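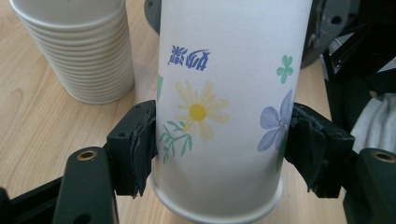 Pappbecher im Greifer, Öffnung nach unten. Dahinter steht der Stapel.

Becherstapler gesucht: Die Robotik-AG Trotonwood nimmt wieder auf

Wir bringen einem Greifer bei, Pappbecher zu stapeln. Wer das für eine leichte Aufgabe hält, ist herzlich eingeladen, am ersten Nachmittag eine halbe Stunde zuzusehen und sich danach noch einmal zu äußern.

Für das neue Halbjahr ab Februar suchen wir Schülerinnen und Schüler ab Klasse 8, die beim Trurico-Wettbewerb in der Kategorie »Tisch und Küche« mit antreten wollen. Im vergangenen Durchgang kamen wir auf 676 Punkte. Für das Finale hätte man 1.835 gebraucht. Der Vorstand der Schülerfirma nannte das »ausbaufähig«, und dieser Einschätzung schließen wir uns an.

Was zu tun ist

Der größte Teil der Arbeit besteht aus Vormachen. Man nimmt den Handgreifer, fasst einen Becher, setzt ihn auf den Stapel und beginnt von vorn. Bis zur Anmeldung brauchen wir 600 brauchbare Durchläufe. Brauchbar heißt: Der Becher ist hinterher noch als Becher zu erkennen.

Daneben gibt es Aufgaben für Leute mit anderen Neigungen:

Aufnahmen sichten und aussortieren. Dazu gehört die Bereitschaft, auch eigene Durchläufe wegzuwerfen.

Programmieren in Python. Unser Auswertungsskript heißt Filtero und läuft meistens. Wer herausfindet, warum es bei Umlauten im Dateinamen aufgibt, darf es umbenennen.

Mechanik. Fingerpolster erneuern, Schrauben nachziehen, Ersatzteile drucken. Eine ruhige Hand hilft, ein eigener Sechskantschlüssel noch mehr, unsere verschwinden.

Das Logbuch führen. Die Jury will es lesen können, und zwar am Stück.

Was ihr mitbringt

Vorkenntnisse sind willkommen, aber keine Bedingung. Geduld ist eine. Bitte kommt regelmäßig; eine AG, in der alle nur zum Wettbewerb erscheinen, hatten wir schon (siehe Punktestand).

Was wir bieten

Einen Arbeitsplatz im Werkraum von 14.30 bis 16.30 Uhr, eine Teilnahmebescheinigung und im Falle des Finales die Fahrt dorthin. Bezahlt wird nicht. Kekse gibt es, Getränke auch, allerdings nicht aus den bedruckten Bechern, die sind Wettbewerbsmaterial. Wer länger als ein Halbjahr bleibt, darf den großen Arm bedienen. Er heißt Rajput, der Name stammt von einem früheren Jahrgang und steht inzwischen in sämtlichen Konfigurationsdateien.

Bewerbung

Ein formloser Zettel in den AG-Briefkasten neben dem Sekretariat genügt. Name, Klasse und ein Satz dazu, was ihr zuletzt auseinandergebaut habt. Ob es danach wieder funktioniert hat, dürft ihr weglassen. Der Materialbeitrag liegt bei 30 Euro im Halbjahr und kann auf Anfrage ohne Begründung erlassen werden.

Annahmeschluss ist Ende Februar. Wer erst schauen möchte, kommt einfach vorbei und klopft. Falls drinnen gerade aufgenommen wird, bitte kurz warten und nicht am Tisch wackeln.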